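Liliana Zanetti

Liliana Zanetti is a memoirist and former surveyor, known mainly for Malent, an account of her childhood in the hill village of the same name. Much of what is repeated about her early life comes from that book and has not been checked against anything else.

Early life

By her own telling, Zanetti was the youngest of four children and walked to school over the ridge at Russo in all weathers. The village had its own school for at least part of this period, a point the book does not mention. She also claims to have read every one of the 236 books in the parish library before she left home. No list of the library's holdings survives.

Career

Zanetti trained as a land surveyor and joined the mapping firm Clovix, where she stayed until her retirement. She has described herself as the firm's first woman in the field, though staff newsletters name two others who seem to have started before her. Her maps of the Zasine valley were used locally for years and are generally thought sound - rather more so than the stories attached to them.

Writing

Malent first appeared in a run of 100 copies, paid for by the author. Later printings added a chapter on her father, in which several conversations are given word for word despite her having been a small child at the time.

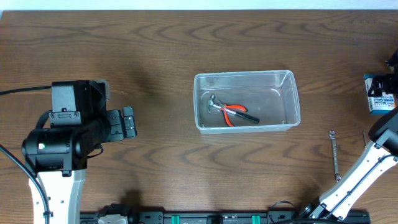
Reception

Local reviewers praised the book's warmth. Others have asked how much of it should be called memoir, and Zanetti has not replied in print. The claim on the back cover that it is taught in schools has no known source.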